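# Favwood Mending Library - progress report to the Jatoi Fund

Dear Atif,

Thank you for your patience while I got this together. You asked for a page or two on how the spring and summer have gone, and I'm afraid I have a great deal to say, so do put the kettle on.

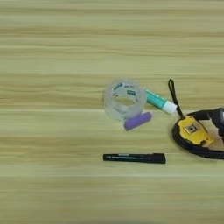 When I last wrote we had the shelving in and very little else settled. The book-mending sessions now run every Friday from half past one, in the back room at Favwood, and have done since February with only one cancelled (the boiler, again). We work on damaged stock from our own shelves and from the school at Demthorpe, whose reading books were in a sorry state when they first came to us in carrier bags.

So far we have put 394 books back into use. Most were children's picture books with loose pages or split spines, and a fair few were cookery books, which seem to lead harder lives than anything else we lend. Another batch of large-print novels turned out to be beyond us, the glue having gone to powder all the way through, and those have been withdrawn. I was sorry about that, as they are expensive to replace and much asked for. Could we talk about it when you next visit?

## What we have spent

Of the grant, £1,398 has gone so far. The largest part was the two book presses, bought second-hand from a bindery that was closing down, and they are lovely heavy things which took four of us to get up the steps. The rest went on paste, repair tissue, linen thread, brushes and bone folders, plus the tutor's fee for our two training days. I have put the receipts in a separate envelope, in order of date, with a note on the one from the market where the stallholder only gave me a scrap of paper.

We are a little under budget on materials. Nusrat Rana, who led the training, showed us how to make wheat paste from scratch, and it costs next to nothing once you have the knack of getting the lumps out. I would like to move what we have saved into bookcloth, if you are happy with that, so that we can start re-covering the older local history volumes. They are borrowed often and handled by everybody.

## What has been harder

Time, mainly. I had told you in the application that a simple repair would take twenty minutes, and so it does if you leave out the drying, the pressing and the looking for the page that fell out on the bus. We now keep a tray for stray pages, labelled by title where we know it, and it has reunited more books than I would have dared hope.

The other difficulty has been Demthorpe itself. The school is very keen but it is a long way for parents without a car, and our plan for families to come along and mend their own books has not really taken off. We have tried an earlier start and we have tried sending reminders home, with very little to show for either. For the autumn I would like to take the session to them, once a month, in the school hall. The presses would have to stay at Favwood, but sewing and page repairs can be done anywhere with a decent table and good light.

## The next few months

We hope to begin on the Detance collection, the parish magazines and maps left to us by the old reading room. Some of it ought to go to a proper conservator and I have asked for a quote, which has not come yet. I will send it on as soon as it does. A second course with Nusrat is pencilled in too, on sewing single sections, and there is already a list of people wanting to come.

I should also mention that the lending figures for the mended books are not in this report. Our system can't separate them out at present, but I have started keeping a notebook at the desk and will have something better to show you next time.

With very warm thanks from all of us, and do come on a Friday if you can manage it. There is usually cake by three.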